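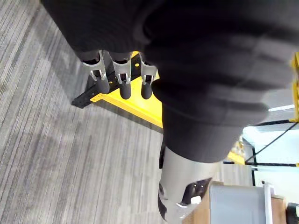 Sleeve and fingertips, close up.

Fire and Housekeeping Walkthrough, Drurnemthorpe Building
Period: July
Walked by: Taras Karpenko
Areas: front entry, ground floor, stairs, dock, electrical closet, break room. Clokumthorpe annex not covered, locked when I got there, will do it seperately.

Key: OK / FIX / ASK. FIX means before the next walk. ASK means I need an answer from somebody.

1. EXITS AND DOORS

1.1 Front doors open fully, no lock or chain. OK
1.2 Exit signs lit. OK, except stair B landing, flickering. FIX
Comment: same sign as last time. Was told a lamp was ordered. Just swap the whole sign.
1.3 Stair A door closes and latches by itself. FIX
Comment: stops two inches short. Closer is a Fekum, there's an adjusting screw under the cover, try that before buying anything. No wedges in the meantime please. Took one out at 9:15, it was back by lunch.
1.4 Stair B door. OK
1.5 Dock exit, clear on both sides. FIX
Comment: clear inside. Outside there are pallets leaning on the wall and one had slid over in front of the door. Opens about a foot. Moved it myself but they need to live somewhere else.
1.6 Push bars. OK. Dock one is stiff, put some lube on it.

2. EXTINGUISHERS

2.1 Mounted, not on floor. FIX
Comment: the one by the break room is on the floor holding the cabinet door shut. Bracket still on the wall, so hang it back up.
2.2 Needle in green. OK all
2.3 Tags initialed each month. FIX
Comment: blank for two months on stair A. If you check it, initial it. If you didn't check it don't initial it.
2.4 Visible and reachable. OK mostly. Coats hung over the front entry one. Hooks have to move.

3. STORAGE AND CLUTTER

3.1 Cardboard flattened and taken out daily. ASK
Comment: who has this now? Flattening is going fine all over the ground floor. Taking it out is not, the dock cage was full at 4 pm and there was more stacked on top. Need a name and a time of day on the sheet by the cage. 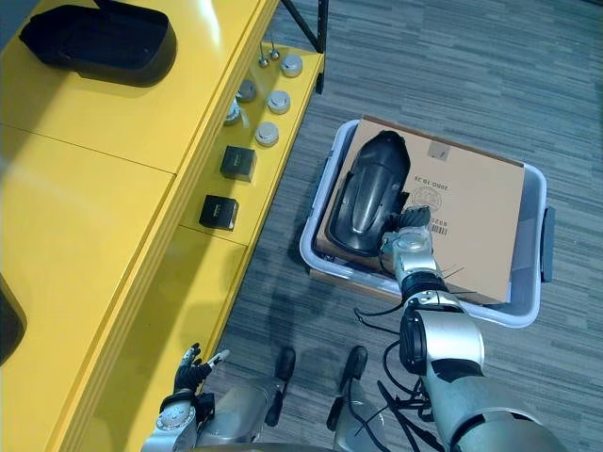
Yellow workstation, bin on the carpet next to it, cardboard flat in the bin.

3.2 Aisles clear, full width. OK
Comment: better than spring. One hand truck parked in the main aisle, gone when I came back through.
3.3 Nothing within 18 inches of sprinkler heads. FIX
Comment: supply room, top shelf, paper towels right up to the ceiling. Take the top row down. I would take the top shelf out altogether but see what people say.
3.4 Rack load signs posted. FIX
Comment: rack one says 2,000 lb per level. Rack two has no sign at all and no one could tell me the number. Until there's a sign, light stuff only on rack two.
3.5 Flammables in the cabinet. OK
Comment: cabinet closed, label good. Rags in the lidded can. Thank you to whoever did that.

4. FLOORS, STAIRS, EDGES

4.1 Carpet flat, no lifted seams. FIX
Comment: lifted at the break room doorway. Tape is not holding, needs glue.
4.2 Stair treads. OK
4.3 Handrails tight. FIX, stair B bottom bracket loose, one screw missing.
4.4 Step edges marked. FIX, see the note below. 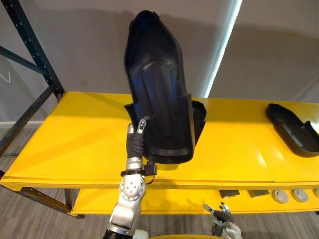

Step edges at the dock are worn down to bare concrete and the single step into the supply room was never marked in the first place. Second one worries me more, people go in there with their arms full. I was asked what color. Anything that shows up against gray is fine by me. Non-skid paint or tape, either one, front edge of the step, whole width. Tape is faster but clean the concrete first or it peels in a week like last time. Keep people off paint untill it's dry, meaning a real barrier, a cone gets walked around.

4.5 Mats at entries. OK. Front one curls at a corner, turn it around or replace.
4.6 Spill kit stocked. FIX
Comment: out of pads. Has gloves, has bags.

5. ELECTRICAL

5.1 Clear space in front of panels. FIX
Comment: panel 109 has a vacuum, a mop bucket and a box of holiday lights in front of it. Three feet clear, always. Not a closet even though it is in a closet.
5.2 Panel directory readable. ASK
Comment: 109 has a good many circuits marked "spare" that are clearly not spare. Can the electrician relabel while he's here for the light on stair B.
5.3 Extension cords, temporary use only. FIX
Comment: break room fridge is on one. Has been since I started doing these. Either move the fridge to the outlet or get an outlet put in.

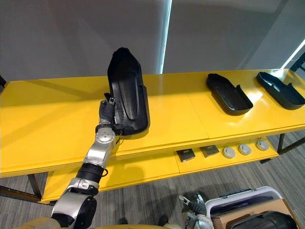 Same goes for power strips plugged into power strips. Found one pair, front office, under the desk by the window. Unplugged, left a note.
5.4 Cover plates. OK, one cracked in the hallway, put in a ticket.
5.5 Space heaters. None out. It's July. Ask me again in the fall.

6. ALARM AND EMERGENCY LIGHTS

6.1 Alarm panel normal, no trouble lights. OK
6.2 Last service tag. ASK
Comment: Baptiste were in but there's no paper in the binder. Need the report, call them.
6.3 Emergency lights, push to test. FIX
Comment: stair A good. Hall unit dim after a few seconds, battery is going.
6.4 Evacuation map posted and right. FIX
Comment: map by the break room still shows the old side door. That's a wall now. Reprint.
6.5 Drill held. ASK
Comment: last one took roughly 20 minutes counting people back in, far too long. Pick one person with the sign-in sheet and meet at the flagpole, not the parking lot.

7. FIRST AID

7.1 Kit stocked. OK, low on small bandages.
7.2 Eye wash, run weekly. FIX, water came out brown at first. Run it more.
7.3 Phone numbers posted. OK

Do first: dock exit pallets, stair A closer, panel 109, extinguisher off the floor. Rest by the next walk. Annex sheet will follow once I have a key.

T. Karpenko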